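Reading time: 2 min

4.2 Choosing a first chore

Katance can pick up and put away small items. It can't yet run a kitchen by itself. Start with one short job on one counter.

1. Open Chores and select Clear Counter.
2. Set arm speed to 30.
3. Set the repeat count to 2 and press Start.

Caution: Take knives off the counter before a real run. In simulation they can stay.

The left gripper goes to the bottle first.

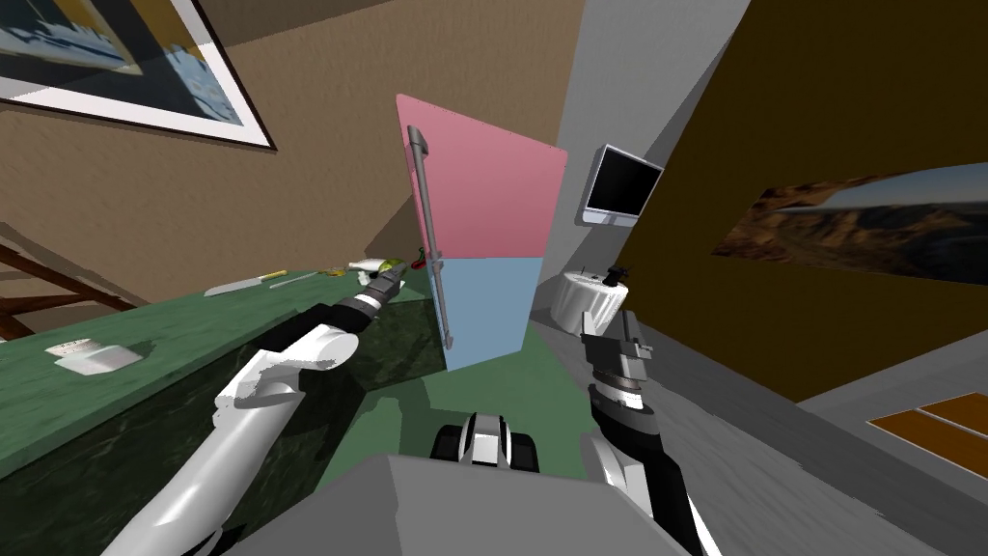 One tester at Treveneo reported that putting groceries away still went faster by hand, and that folding towels was out of reach altogether. Set your expectations by the chore list in section 6.

4. If a grasp fails, the arm stops and shows code 1614. Press Retry once, then clear the item by hand.

Note: Pouring and wiping are not supported.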